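Stitthorpe Repair Bench: October progress report

Prepared for Simone Pacheco at the Petek Fund
From Everaldo Macedo

Hi Simone,

You asked for something shorter than last time, so I'm going to try (no promises!). The quick version is that the enclosures have finally settled down, the kit layout is good enough to print, and we've spent less than I feared on parts. There's one thing I need a decision on from you and it's near the bottom.

Enclosures first, because that's where most of my month went. You'll remember the first box we picked for the Gulia sensor kit was too tight, and people kept pinching wires when they put the lid on. We've moved to a small gray plastic one with rounded edges. It's squarish, it sits nicely on the table while you sort out your parts, and it has a lid you can get a fingernail under. I like it a lot. It costs a bit more than the old one, but we were throwing away so many cracked lids that I think we come out even by spring.

The parts that go with it are the little green connector boards, the ones with the row of metal contacts. I used to hand everything over in one bag and let people tip it out, and then half the evening went to hunting under chairs. Now the box goes in the middle of the table and the green boards go beside it, and everything you're not using yet lives along the far edge. Such a small change, and I wish I'd made it a year ago.
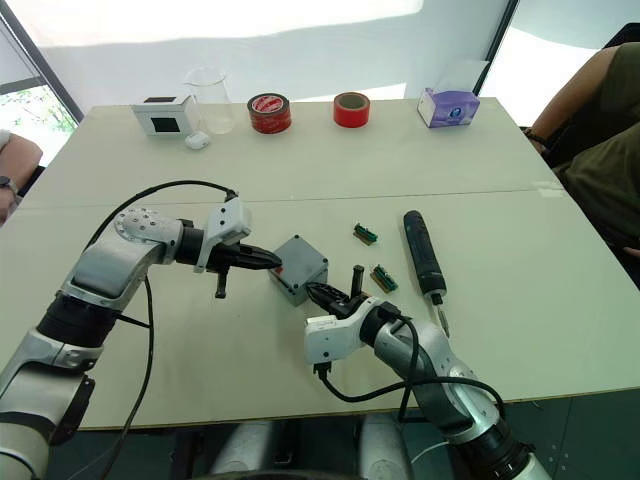 The white tabletop has been a real help with this too. On the old brown bench a dropped screw was gone for good, and I'd find it in my shoe at home. We have 2 long white tables now, both paid for out of the furniture line, and I'd happily swap my office chair for a third.

Spending: $1,370 so far out of the materials budget. The biggest piece of that is the enclosures, which I bought in one go to get the price break from Skurgate. Then $243 went on the green boards and a bag of spare screws. I have the receipts in a folder and I'll scan them once the scanner stops eating the corners. Nothing has gone on travel. I know I'd penciled in a trip to look at Skurgate's warehouse, but they sent samples by mail and that answered my questions.

The instruction sheet is on its fourth draft. Steps one through five are fine. Step six is still a mess, and it's the one where you look inside the open box and work out which way around everything goes. There's a curved circular molding in the floor and small mounting bosses at the corners, and I'd written "line up the board with the raised part," which could mean any of them! Two people read it two different ways on the same evening. I've changed it to name the corner bosses and I'm adding a line drawing with the open side facing up, the same way you'd be holding it. I tried drawing it from the side and it looked like a bathtub.

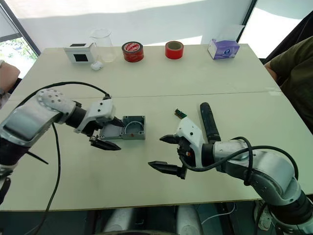

I also want to split that step in half. Right now it asks you to check the inside of the box and get your green board ready in the same sentence, and people stop reading after the comma. So the new version is a step for the box, then a step for the board, then on to the lid. It makes the sheet run onto a second page, but I'd take a second page over another round of phone calls.

A couple of things are behind. The large-print version hasn't been started. The storage labels are written but not printed, and they'll stay that way until I get more of the sticky sheets. Neither one holds up the kits.

Now the decision. Skurgate will keep the same enclosure price for us if we reorder before the end of the year, but that would mean moving money out of the printing line and into materials. I'd like to do it, and print the sheets in black and white. If you'd prefer to keep the color printing, tell me and I'll place a smaller order. Either works for me, I just need to know before I write back to them.

Next month I'll finish step six, get the labels done, and pack the first set of kits for Gulia. Call any time after four, mornings are hopeless at the bench.

Everaldo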